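16/04/2024, audition recordings, Nukville summer strings

Level check on the 16 files received so far. Peaks OK on all but 3, which clip in the loud passage of the étude.

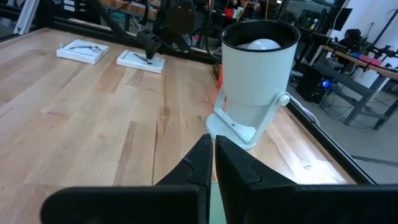
Cathal Cronin to ask those students for a second take with input gain lowered. Bláthnaid Dunne has the score sheets; panel hears files by number only, no school names. File 42 is missing its scales. Scales carry a separate mark, so it can't go to the panel yet.

Open: does Flerkgate want the July seating list before or after section placements?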